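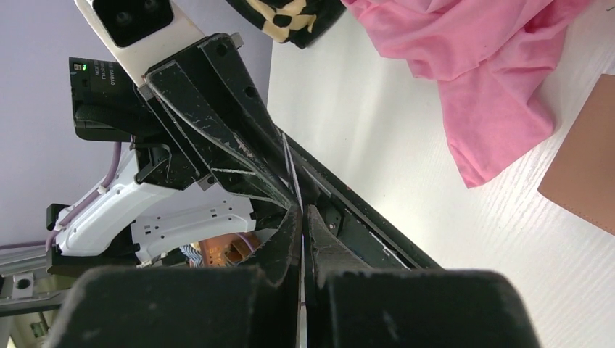 技术 > 材料与元件 > 访谈

小截面导线的绝缘老化，在建筑和设备维护领域长期缺少可用的现场数据。多数维护手册给出的更换周期沿用的是导体截面较大的动力电缆的经验，信号线、传感器引线和控制柜内部的跳线只在附注里提一句。Lakshmi Rajan 在 Kosia 材料实验室做聚合物绝缘的寿命评估，她的工作对象就是这一类线。像图中夹在两片黑色尖端之间的那种细白线，她说，单凭外观无法判断绝缘层是聚氯乙烯、交联聚乙烯还是含氟聚合物，“白色只说明配方里有颜料，或者树脂本身就发白，别的都要靠测”。

Rajan 的团队从退役建筑中收集导线样品，截至本次访谈共登记 1,021 段，其中 766 段能够追溯到安装年份和敷设位置，进入了统计。其余样品缺少记录，只用于方法开发。样品来自办公楼、泵站和一座停用的冷库，截面均在一平方毫米以下。

谈到取样，她首先讲的是位置。“同一根线，穿管的那段和接线端子附近的那段，断裂伸长率可以差一倍。维护人员习惯在端子处剪一截送检，那里方便。端子附近恰恰温度最高，弯折也最多，结果偏保守。如果拿这个结果去推断整根线，就会把还能用很多年的线换掉。”

她的做法是每根线取三处：端子后方、管口、管内中段。三处分别测断裂伸长率和氧化诱导时间，另取少量绝缘料做热重分析。细线的难点在制样。导体抽出以后，绝缘层是一根内径很小的管子，夹具稍紧就在夹持处断，稍松又会打滑，两种情况的数据都要作废。

“我们试过在管子两端插入软质芯棒，也试过用砂纸做衬垫，”Rajan 说，“最后采用的是衬垫加低夹持力，拉伸速度也降下来。作废率仍然比标准哑铃试样高，只能多做平行样。每个位置做 6 个，剔除夹持处断裂的，剩下的取中位数。平均值在这里不合适，分布是偏的。”

导体能否顺利抽出本身也是一项信息。老化较重的聚氯乙烯会收缩，紧紧抱住导体，抽出时绝缘层内壁会被拉伤。实验室的处理办法是先把线截短再抽，并在记录表中注明抽出的难易程度。这一栏最初只是操作员的备注，后来发现与增塑剂含量有明显的对应关系，于是改成了固定栏目，分为四级。

关于增塑剂，Rajan 认为业内的讨论过于集中在温度上。增塑剂从绝缘层流失有两条途径，一条是从外表面挥发，一条是向相邻的聚合物迁移。动力电缆绝缘层厚，外面又有护套，挥发受扩散控制，速度慢。细线的绝缘层薄，表面积与体积之比大，挥发往往受表面空气流动的影响。她举了泵站的样品：控制柜内装有风扇的一侧，线的硬化程度明显高于另一侧，而两侧的温度记录几乎没有差别。

“如果只看阿伦尼乌斯外推，这两侧的寿命应当一样，”她说，“外推的前提是在整个温度范围内机理不变。细线在烘箱里老化，换气率设多少，结果就跟着变。很多报告不写换气率，那样的数据我没法用。”

实验室的加速老化以 2,000 小时为一个批次，设四档温度，换气率固定，样品悬挂放置，彼此不接触，也不与不同配方的样品共用烘箱。最后一条是在一次事故之后加上的。当时一批交联聚乙烯样品与聚氯乙烯样品放在同一个箱内，交联聚乙烯的质量变化曲线出现了无法解释的上升，后来确认是吸收了挥发出来的增塑剂。整批数据没有采用，重做花了一个夏天，直到七月才补齐。

颜色的作用也比一般认为的大。白色绝缘料多用二氧化钛着色，晶型和表面包覆不同，对光老化的影响方向可以相反：包覆良好的金红石型能遮挡紫外线，保护内层；包覆不佳的颜料则会促进表面粉化。管内的线见不到光，差别不大。明敷在窗边的信号线就有区别，同一牌号的白线和黑线并排敷设，白线表面用手指能擦下粉来，黑线则通常没有这种现象，后者含炭黑。

问及泛黄能否作为更换依据，她的回答是否定的。“泛黄可以来自树脂脱氯化氢，也可以来自抗氧剂的转化产物。后一种情况下线的力学性能可能完全正常。我们统计过色差和断裂伸长率，相关性很弱。反过来也一样，有些线颜色很白，一弯就裂。”

她建议维护人员在现场使用缠绕试验。从备用余量中截取一段，缠在与线自身外径相同的芯棒上，缠满后用放大镜看外侧有无裂纹。试验要在室温下做，冬季从没有采暖的机房拿出来的线要先放置一段时间，否则低温脆性会混入结果。缠绕通过不代表寿命充足，缠绕开裂则应当安排更换，并对同批次、同位置的线扩大检查。带电线路一律先断电并验电。

绝缘电阻测量在她看来容易给人错误的信心。干燥环境下，一根已经脆化的线只要没有被动过，绝缘电阻读数可以很高。问题发生在检修时，有人把线束拨开，绝缘层沿弯曲处开裂，随后才出现故障。“所以常见的说法是‘修之前好好的’。线早就到了寿命终点，检修只是加了一点位移。”

访谈的后半部分涉及数据共享。Rajan 的团队与 Predero 合作整理了一份样品目录，字段包括安装年份、敷设方式、截面、绝缘料类型、三处断裂伸长率和烘箱换气率。目录暂不公开原始曲线，理由是部分样品的业主只同意发布汇总值。她对目录的评价比较保留：冷库样品过少，含氟聚合物几乎没有，沿海地区的样品完全缺失。

“含氟聚合物的线我们收到的很少，它们通常用在设备里面，设备报废时整体处理了。从断裂伸长率看，收到的几段几乎没有变化，但样本量不支持任何结论。这类线更值得看的是机械损伤和冷流，也就是在扎带或棱边的持续压力下慢慢变薄。用老化模型去算它没有意义。”

对扎带的问题她多说了几句。扎带收得过紧，会在绝缘层上留下局部减薄，聚氯乙烯在该处还会与扎带之间发生物质迁移。实验室拆下的线束中，扎带下方的绝缘层厚度需要切片后在显微镜下测量，外部卡尺量不准，卡爪本身就会压缩软质绝缘料。切片前用环氧树脂包埋，固化放热要控制，否则又会引入一次热历史。

下一步工作是湿热条件。聚氯乙烯和交联聚乙烯对水分不算敏感，某些聚酯类绝缘料会水解，而在老建筑里这几种线可能混在同一个线槽内，外观相近，标记又已磨掉。Rajan 打算用红外光谱做快速分类，探头直接压在绝缘层外表面，不剥线。目前的障碍仍然是尺寸：线太细，与晶体的接触面积不足，谱图信噪比差，压力加大又会留下压痕。她正在比较几种压头，还没有定型。

采访整理：Indira Namboodiri
2023年4月26日

读者评论（4）

Charoen Limsakul
换气率这一点很有用。我们委托的两家检测机构，报告里都没有这一项，去问才知道两家设置不同。请问样品悬挂时，线端有没有封口？不封的话增塑剂也会从端面跑掉，短样品影响应该不小。

Agathe Millet
同问端面。另外氧化诱导时间对聚氯乙烯意义有限，文中没有区分哪种材料测哪一项，希望能补充。

Indira Namboodiri 回复 Agathe Millet
已向受访者核实：氧化诱导时间只用于交联聚乙烯，聚氯乙烯改测热稳定时间。端面用铝箔胶带封闭，老化后两端各切去一段再制样。

Balakrishnan Mathew
缠绕试验我们在泵站做过，线芯是单股硬线的话，手工缠不匀，张力一大就把绝缘层拉薄了。建议写明单股和多股分别怎么处理。端子处取样偏保守我同意，不过业主宁可多换，这个不好劝。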